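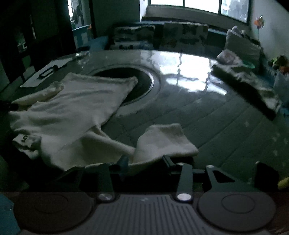
Visit to the Tivbridge open day, 02/12/2023

I went to Tivbridge because my sister-in-law and I want to open a small guest house next year, and we know very little about linen and furniture. The open day was announced on the Deketix web page for people in the hospitality trade, but the public was also allowed. The entrance was free, only the lunch had to be paid.

We were divided in groups of up to 170 minutes each -- this sounded long, but the time passed quickly. First came the laundry part. A lady from Haque, the company which washes for several hotels in the area, explained how they sort the towels. White goods go separate from everything else. She showed us a worn bath towel and a newer one, and we had to guess by touch which was which. I guessed wrong.

The part I liked most was the model lounge. It is kept quite dim, and you come in and look directly against the window. Under the window is a teal bench with a row of cushions, and in front of it the big round table with a gray top, polished so much that the window shines back from it. In the middle of the table there is a round opening, black inside, with a smooth ring around it. A white towel was lying over the table, all rumpled, with one corner fallen over the edge of the opening. It has a small white tag with a black 5 on it. I asked the guide about the tags and she told that the numbers belong to the exercise for new staff, where each towel must be folded and brought back to its right place.

After this we could try the folding ourselves. The method of Haque is to fold in three along the length and then in half, and the open edge must look away from the guest. My first 2 towels were crooked. The guide made it again slowly, and then it was better. I have since January of last year a bad wrist, and I was glad that one can do it flat on a table and not in the air.

About the table I have some doubts for our own house. A surface so glossy is beautiful, but I think one sees every finger on it. The bench I would take immediately. The seller from Calus gave me a price list for upholstery, and teal costs the same as the plain colors.

Lunch was soup and bread, a little salty. Parking is behind the building and the sign is hard to find, so drive slowly after the bridge. The next open day is not yet fixed, but they write the date on the web page when they know it.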